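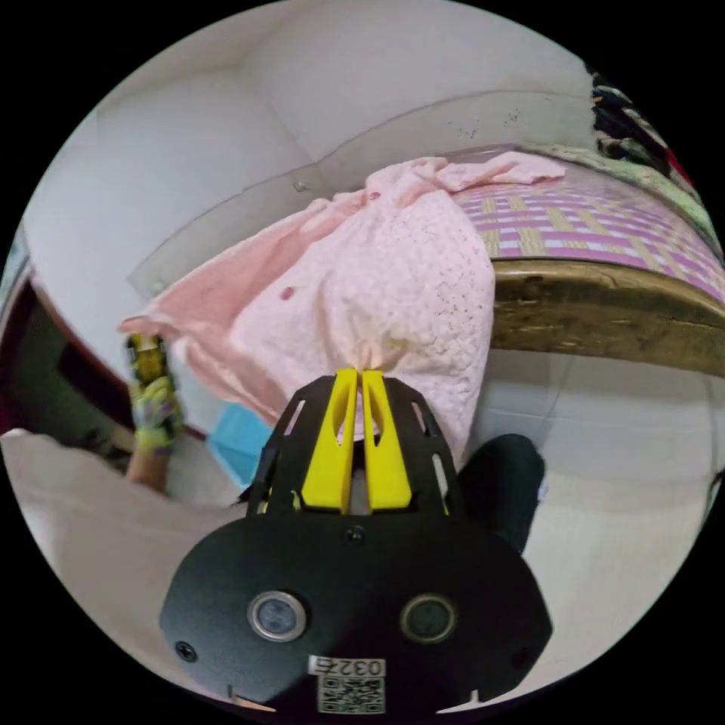

Eleni Softić says she was never taught to fold a towel. She was told off for folding it wrong, and after a while the tellings-off added up to a method. Plenty of our students at Urkstead say much the same on the first morning. Keep that in mind, we start from there.

Chapter 4
Towels and Other Heavy Cloth

What you need before you begin: chapter 3 (sheets), a clean flat surface, one bath towel, one hand towel. A bed will do for the surface. Most people fold on the bed anyway, whatever the last chapter said about tables.

4.1 Why towels get their own chapter

Thickness. A sheet folded three times is still thin. A bath towel folded three times is a brick, and a badly folded one is a brick that leans. Then the surface. Waffle weave, terry, anything bumpy, they all grip themselves. Good when the pile is standing on a shelf, a nuisance when you are trying to slide one layer over another and get the corners to meet.

Also stretch. Pick up a big towel by the middle and it bunches, the weight pulls down on all sides and you lose the corners. Pick it up by a corner and the opposite one trails. There's no perfect hold. There are better ones, see 4.3.

Words used in this chapter:

Long edge, short edge: as you'd expect.
Selvedge: the woven side edge, the one that doesn't fray.
Hem: the turned and stitched end.
Gather: cloth pulled together at one point, on purpose or not.
Face: the side you want showing at the end. On many towels there isn't one. Pick a side and stick to it.
Pile: two meanings, sorry. The loops on the cloth, and the stack on the shelf. We say "stack" for the second one from now on.

4.2 Weight and weave

Labels on towels often give a figure in grams per square metre. 600 is a thick bath towel. Waffle is usually a good deal lighter and behaves more like a heavy sheet, so if your hands are tired practise on waffle first. Students at the Begović laundry course do it the other way round, thick towels first, and get on fine. Your teacher will have a view.

Before folding, check the cloth. Loose threads, snags, specks, marks. A mark found now goes back in the wash. A mark found by a guest is a different conversation. Specks can be lint or can be dirt, brush with the flat of the hand and look again. If it brushes off, carry on.

What you lay it on matters too. Woven mats catch. Drag a looped towel over a straw mat or a rough wooden rail and you can pull a loop, so lift, don't drag. If the towel is longer than the space you have, let the spare hang over the front and fold that end in first.

4.3 Taking hold

Three holds, in the order you will use them.

The pinch. Finger and thumb, a small gather of cloth, lift straight up. Quick. Finds you the towel in a heap, gets it clear of the others, nothing more than that. Do not try to fold from a pinch.

The corner hold. One corner in each hand, short edge between them, thumbs on top. Shake once. Not five times, your wrists have to last the whole shift.

The edge run. Hold one corner, run the other hand along the hem until you reach the next. Slow at first. With practice you stop looking. This is the hold that Sumoton's old training sheets called "reading the edge" and some older workers stil use the name.

Common fault: going from the pinch straight to the fold becuase it saves a second. The towel ends up skewed, one long edge showing below the other, and the second has to be spent twice.

4.4 Before you turn the page

Try this now, with a real towel. Drop it on the bed in a heap. Pinch, lift, find a corner, run the edge, shake once, lay it flat. Smooth outward from the middle. Do it 10 times, swapping your leading hand at the halfway point. Don't fold anything yet.

Write down which step was slowest. For most beginners it is the edge run, for left-handers often the laying flat. Bring the note with you to 4.5, where we do the thirds fold and the Plenby fold and compare the two on a narrow shelf.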